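Storage of Small Parts and Consumables
Handout 2: Labelling, location codes and stock levels

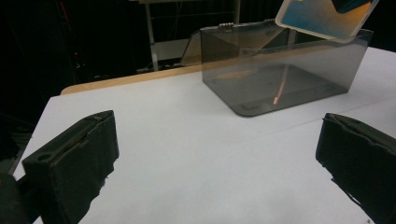

Marlene Zacharias objected, when the first version of this handout went round, that a label on the lid is worse than no label, as lids migrate between boxes of the same size and the error is then invisible until a part is needed. The objection is accepted. All references to lid labels have been removed and the rule in section 2 now reads "body only".

1. Scope

These notes cover loose items held in closed boxes on open shelving: fixings, washers, seals, fuses, cable ends, blades and similar. They do not cover liquids, gas cylinders or anything needing a locked cupboard, for which see Handout 4. Long stock (rod, tube, trunking) is treated separately in the second half of the course.

The worked examples come from two stores, Gingate and Hundthorpe. Gingate is a single room with one issue point. Hundthorpe is split over two floors and has no fixed issue point. Most of the differences between their systems follow from that.

2. Labelling

Each box carries one label, on the short face of the body. Where the box is shelved long side out, the label goes on the long face and the shelf is marked L.

A label has four lines:

Line 1: location code
Line 2: item name, noun first (washer, plain, M6)
Line 3: unit of issue (each, pair, bag, metre)
Line 4: reorder level

Supplier names and part numbers are left off. They change more often than the item does and belong in the stock record. The noun comes first so that a printed list sorts usefully; "M6 plain washer" and "large plain washer" end up far apart in an alphabetical list, while "washer, plain, M6" and "washer, plain, large" do not.

See-through boxes are labelled in the same way as solid ones. Tinted plastic in particular hides the difference between neighbouring thread sizes, and a person who relies on looking will sooner or later issue the wrong one. Visible contents are a check on the label. They do not replace it.

Handwritten labels are acceptable for up to one stock cycle. After that they are printed or the item is withdrawn from the location.

3. Location codes

The code has the form bay, shelf, position, for example C-4-13. Bays are lettered from the door. Shelves are numbered from the floor upwards, so that adding a shelf at the top does not disturb the existing numbers. Positions run left to right.

The code describes the place and never the item. Hundthorpe used item-based codes until the store was extended, at which point the fuse boxes no longer fitted in the F bay and were moved to K with their old codes still attached. Relabelling took two people the best part of a week.

Letters I and O are not used. Leading zeros are not used on shelves. On positions they are used only if the bay holds more than nine positions on any shelf, and then on every shelf in that bay.

4. Reorder levels

The basic calculation is:

reorder level = (average weekly issue x lead time in weeks) + reserve

Example. Plain washers at Gingate are issued in bags. Average weekly issue is 4 bags, lead time is 2 weeks and the reserve is 13 bags.

4 x 2 = 8
8 + 13 = 21

The reorder level is 21 bags. When the count falls to 21 an order is placed. The order is not delayed until the count falls below it.

The reserve in this example is high. It was set after a December in which the supplier closed and the normal lead time did not apply. A seasonal closure can be handled either by a permanent reserve, as here, or by a temporary increase entered in November and removed in January. The second method ties up less stock but depends on somebody remembering to reverse it. Either is acceptable in the coursework if the choice is stated.

Averages should be taken over a period long enough to include at least one slow month. A single large issue, such as a refit, is excluded from the average and noted in the margin of the record.

5. Counting

Small items are counted by weight where the unit weight is steady. Procedure:

Weigh the empty box and record the tare on the underside.
Weigh a sample of 50.
Weigh the full box, subtract the tare, divide by the sample weight and multiply by 50.

Example. Net weight 1950 g, sample weight 75 g.

1950 / 75 = 26
26 x 50 = 1300 items

Rubber seals and anything supplied with an oil film are counted by hand. The tare must be taken again if the box or its lid is replaced, even by one of the same pattern.

6. Preparation for the next session

Read the Trullandale stock list and rewrite the first page in noun-first form. Mark any item for which the unit of issue cannot be worked out from the entry.

Calculate the reorder level for blades: weekly issue 3, lead time 5 weeks, reserve 6. Show the working.

Written answers go in the tray outside the Gill room by 23rd July.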